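Início > Notícias > Local > Reutilização

Centro de triagem de Bokholm passa a receber brinquedos e têxteis pequenos

O centro de triagem de objetos usados de Bokholm começou a aceitar, desde sexta-feira, 17 de fevereiro, brinquedos soltos, meias, luvas e outros têxteis de pequena dimensão. Até agora, esse tipo de material era recusado ao balcão ou seguia diretamente para o contentor de resíduos indiferenciados.

A alteração aplica-se a todos os moradores de Bokholm e também aos de Barnmont, que partilham o mesmo serviço de recolha. Não é preciso marcação nem comprovativo de morada, e a entrega continua a ser gratuita. O horário do balcão mantém-se.

O serviço é gerido pela Komham, que assumiu a exploração do centro há 2 anos. A empresa já recebia livros, loiça, pequenos móveis e roupa de adulto em bom estado. Os objetos pequenos ficavam de fora por uma razão prática: chegavam misturados, muitas vezes no fundo de sacos com outras coisas, e a separação demorava mais do que o valor das peças justificava.

Segundo a Komham, o centro recusou no ano passado 2.340 sacos com artigos que não cabiam em nenhuma das categorias existentes. Uma parte era lixo. Outra parte, que a empresa não quantifica, incluía peças em condições de voltar a ser usadas — comida de brincar, blocos, meias desemparelhadas, bonecos sem caixa.

Com as novas regras, tudo o que seja mais pequeno do que uma caixa de sapatos pode ser entregue num único saco, sem separação prévia. Os moradores devem apenas retirar as pilhas e garantir que não há vidro partido nem restos de alimentos. As pilhas podem ser deixadas no recipiente próprio, à entrada do edifício.

Depois da entrega, o conteúdo dos sacos é despejado em caixas cinzentas de bordos altos e separado por tipo. Os têxteis vão para um lado, os brinquedos para outro, e o que não tem aproveitamento segue para reciclagem ou para eliminação, consoante o material. As peças ficam espalhadas no fundo da caixa para que não se escondam umas debaixo das outras. 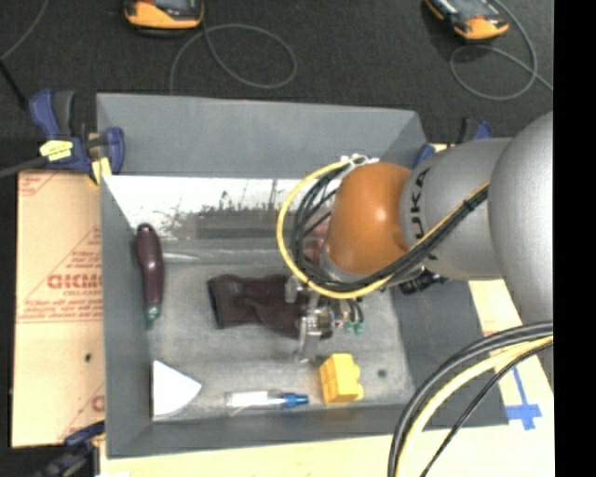
As meias são o artigo que mais trabalho dá. Uma meia sozinha não pode ser posta à venda, mas pode servir para enchimento ou para pano de limpeza, e por isso não é deitada fora à primeira. O centro guarda as meias desemparelhadas durante 90 dias. Se o par aparecer nesse período, as duas são lavadas e passam para a secção de vestuário. Se não aparecer, o tecido é encaminhado para a Tufa, uma oficina de Barnmont que transforma têxteis em material de enchimento para almofadas e camas de animais.

A Tufa já trabalhava com lençóis e toalhas vindos do centro. O acordo foi agora alargado às meias, às luvas e aos retalhos de malha. Ficam excluídos os tecidos com borracha ou com aplicações de metal, que têm de ser cortados à mão.

No caso dos brinquedos, o critério principal é o estado do plástico. Peças rachadas, com arestas cortantes ou com tinta a soltar-se não são aproveitadas. As restantes são limpas com água e detergente, secas em tabuleiros e agrupadas em sacos de rede. A comida de brincar, como legumes e frutas de plástico, é vendida em conjunto, porque as peças raramente chegam com o jogo completo a que pertenciam. O mesmo acontece com os animais e com os carros pequenos.

Cada saco de rede será vendido na loja do centro a um preço único, ainda por fixar. As escolas e os jardins de infância dos dois municípios podem levantar sacos sem pagar, mediante pedido feito ao balcão. Na primeira fase estão reservados 200 sacos para esse fim. Os que não forem pedidos até ao final de junho passam para a loja.

Há ainda uma terceira caixa, destinada às peças que ninguém consegue identificar de imediato. São sobretudo partes de jogos, tampas, cunhas, encaixes e tiras de plástico. Ficam guardadas durante algumas semanas, para o caso de aparecer o resto do conjunto, e só depois são enviadas para reciclagem. Os moradores que procurem uma peça perdida de um jogo podem consultar essa caixa no próprio centro, durante o horário de abertura.

A Komham pede que não sejam entregues peluches nesta fase. O enchimento demora a secar e o centro ainda não dispõe de equipamento adequado para a lavagem. A empresa diz que a questão será avaliada depois do verão, quando houver dados sobre a quantidade de material recebido. Também não são aceites brinquedos insufláveis, capacetes, cadeiras de automóvel nem artigos elétricos que funcionem ligados à tomada. Estes últimos têm um circuito próprio e devem ser deixados na zona de eletrodomésticos, nas traseiras do edifício.

A lista completa do que pode ser entregue é a seguinte: brinquedos de plástico e de madeira sem pilhas; puzzles e jogos de tabuleiro, mesmo incompletos; meias, luvas, gorros e cachecóis; panos de cozinha; utensílios de cozinha sem lâmina; caixas pequenas com tampa; material escolar, exceto marcadores secos e cola. Os têxteis devem vir secos. Um saco húmido pode estragar o conteúdo dos outros e será devolvido a quem o entregar.

A preparação da mudança obrigou a reorganizar uma parte do armazém. As estantes que estavam encostadas à parede do fundo, onde se guardava a loiça, passaram para a sala ao lado da loja, e o espaço libertado foi ocupado pela zona de triagem. A loiça continua à venda, agora mais perto da caixa de pagamento. Os móveis pequenos não mudaram de lugar. Quem costuma entrar pela porta lateral deve usar a principal enquanto o pavimento desse corredor estiver a ser reparado, o que deverá levar quase 2 semanas.

Os sacos podem ser de qualquer tipo, desde que fechem. O centro prefere sacos transparentes, que permitem ver à partida se há vidro ou objetos cortantes, mas não os exige. Quem não tiver sacos pode pedir um ao balcão. As caixas de cartão também servem e são devolvidas no momento a quem as quiser levar de volta.

Em Barnmont, onde não existe balcão, a recolha será feita pela carrinha que já passa para levar livros e roupa. Os sacos com objetos pequenos devem ser identificados com a palavra "miudezas", escrita de forma legível na parte de fora, e deixados junto aos restantes. A carrinha não recolhe sacos abertos. Os moradores que vivam fora do percurso habitual podem combinar a recolha por telefone, mas apenas quando tenham mais de um saco para entregar.

Alguns moradores tinham pedido que o serviço avisasse quando fossem encontrados objetos pessoais no meio das entregas, como chaves ou fotografias. A Komham confirma que esses objetos são postos de parte e ficam no balcão, onde podem ser reclamados com a indicação do dia da entrega e uma descrição do que falta. O dinheiro encontrado segue o mesmo procedimento. A empresa aconselha, em todo o caso, a verificar os bolsos e a virar as meias do avesso antes de fechar o saco.

Quanto à loja, os primeiros sacos de brinquedos só deverão ser postos à venda quando houver quantidade suficiente para encher uma estante. Até lá, as peças já limpas ficam guardadas no armazém. A roupa pequena, pelo contrário, entra na loja à medida que for lavada e pode ser encontrada nos cestos junto à secção de vestuário de adulto. Os pares de meias são vendidos presos com um elástico, por tamanhos, e não podem ser trocados depois da compra.

As regras agora anunciadas ficam em vigor até ao final do ano. Nessa altura, os municípios e a Komham vão rever as quantidades recebidas e decidir se os objetos pequenos continuam a ser recolhidos num único saco ou se passa a ser pedida a separação entre brinquedos e têxteis. Um folheto com a lista dos artigos aceites está disponível no balcão de Bokholm e na biblioteca de Barnmont.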